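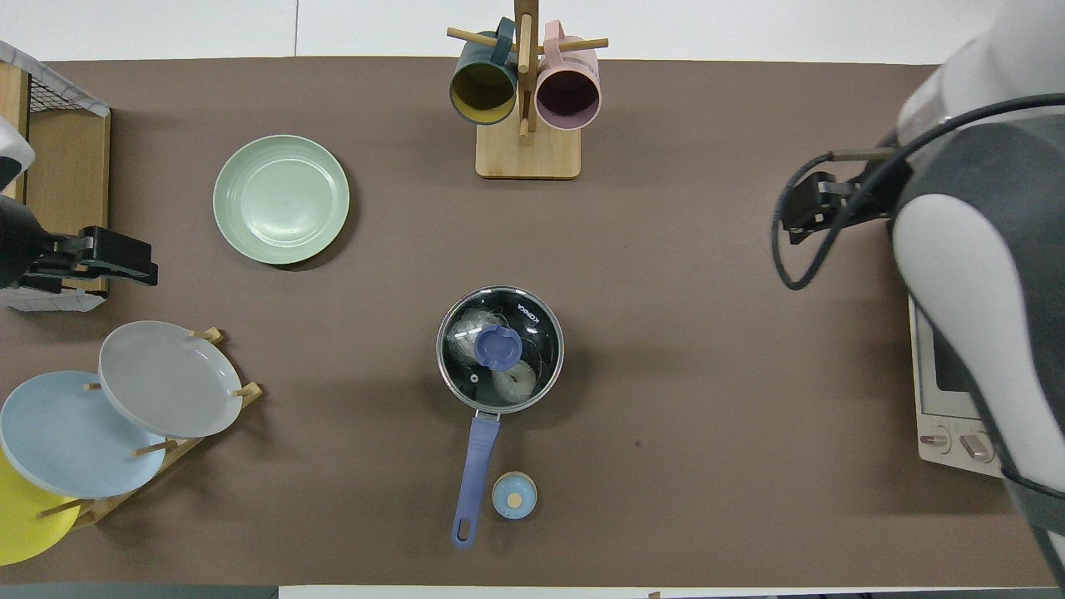

3. Build and Workspace

3.1 Mounting and table

The cell was assembled in a shared workshop in Ultavstead, in a bay that other members also use for bicycle repair and upholstery. This set two limits on the design. Nothing could be bolted to the floor, and the whole installation had to be safe to leave in place between sessions. Both arms therefore mount to a steel crossbar behind the table, clamped from below. Moving either base by hand invalidates the calibration described in Section 3.3, so the clamp positions are scribed on the bar.

The working surface is a brown mat laid over a white tabletop. An earlier bare surface produced glare in the overhead view under the workshop lights, and the edges of pale plates were lost against it. The mat reduced the number of failed plate detections, although glass and polished metal remain difficult.

3.2 Objects

Kitchen objects were chosen to cover a range of grasp types at low cost. All are ordinary household items and none was modified for the gripper. The set includes a saucepan with a separate glass lid, a toaster oven, a mug tree with two mugs, a wooden rack for plates, and a portion of noodles. Plates are stored upright in the rack and must be taken by the rim. Mugs hang from pegs and must be lifted before they can be moved away from the post.
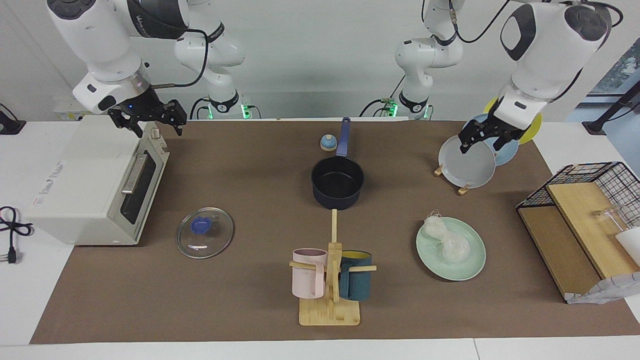 Figure 2. Bimanual cell during a plate task. The left gripper holds the rim of the light gray plate in the rack; the right gripper is open above a back corner of the toaster oven. The saucepan lid lies on the mat.

Rim grasps proved sensitive to the approach angle. With the jaws tilted more than a few degrees from the plane of the plate, the first contact pushed the plate against its neighbor and the grasp closed on two rims. We added a short pause before closing, during which the operator or the policy may correct the wrist. The pause is fixed at 200 ms and is included in all reported task times.

Object positions were varied by hand between episodes. The rack and the mug tree were moved freely within reach of at least one arm. The toaster oven was kept toward one end of the mat so that its door could open without meeting the other arm.

3.3 Calibration and control

Each arm is calibrated separately against a printed target, after which a joint check is run with the fingertips brought together at 18 points over the mat. Calibration was repeated at the start of each session. Control software was written on top of Wetine, a small motion library maintained by one of the authors (Hosoda), with gripper commands sent over a separate serial line.

Cable routing took more revision than any other part of the build. In the first layout the cables were tied close to the links and pulled tight at the elbow. Longer loops were fitted in May and have not been changed. They can enter the side of the overhead view, and we did not mask them.

3.4 Episodes

Two operators, Delić and Menzies, recorded 19 task variants. Episodes longer than 3000 control steps were stopped and discarded. Dropped objects were kept in the data if the operator recovered without touching the table by hand. The remaining episodes were divided by session, so that no object layout appears in both the training and test portions.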